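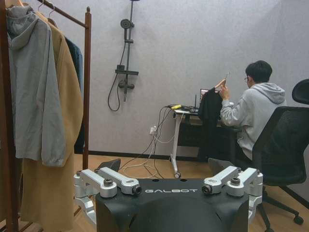 What is tinder?

Tinder is any dry, fine material that catches fire from a spark or a small flame and burns or glows long enough to light kindling.

Household > Heat and light > Fire making > Tinder

Article Sources Changes Print

Tinder is the first and lightest fuel used in making a fire. It is followed by kindling, usually thin sticks or split wood, and then by the main fuel. Because the fibers are thin and surrounded by air, tinder heats up quickly. Damp tinder is hard to light, as much of the heat goes into driving off the water.

Types

A distinction is often made between tinder that flames and tinder that only glows. Dry grass, birch bark, wood shavings and crumpled paper will flame when touched with a match. Glowing tinder smolders from a weak spark and has to be placed in a bundle of looser material and blown on before flames appear.

The best known glowing tinders are charred cloth and amadou. Charred cloth is made by heating cotton or linen in a nearly closed tin until it blackens. Amadou comes from the inner layer of the tinder fungus, Fomes fumarius in some older household books and Fomes fomentarius in present use. The layer is cut out, soaked or boiled, beaten flat and dried. It was sometimes treated with saltpeter to make it take a spark more easily.

The tinderbox

Before friction matches came into common use in the nineteenth century, many homes kept a tinderbox. It held a steel, a piece of flint and a supply of tinder, often with a flat lid for putting out the glow. Splints tipped with sulfur were lit from the glowing tinder and carried to a candle or hearth. Most boxes were made of sheet iron, brass or wood.

The collector Lorenz Baumgartner listed 161 tinderboxes in his handwritten catalog. Of these, 33 still had their original steel and 22 had a candle socket on the lid. The catalog gives measurements for every box but places of origin for only a few.

Storage

Natural tinder is gathered in dry weather and kept in a closed container. Bark and fungus keep for years if they stay dry. Charred cloth is fragile and breaks into flakes when handled roughly. Cotton balls rubbed with petroleum jelly are a common modern substitute and will light even after some exposure to damp air.

Word

The English word is old and related to German Zunder. It shares a root with a verb meaning to kindle. "Tinder-dry" is used of grassland and forest where a small flame could start a wildfire.

Related articles
Amadou
Charcoal
Fire striker
Flint
Hand drill
Kindling
Match
Sulfur splint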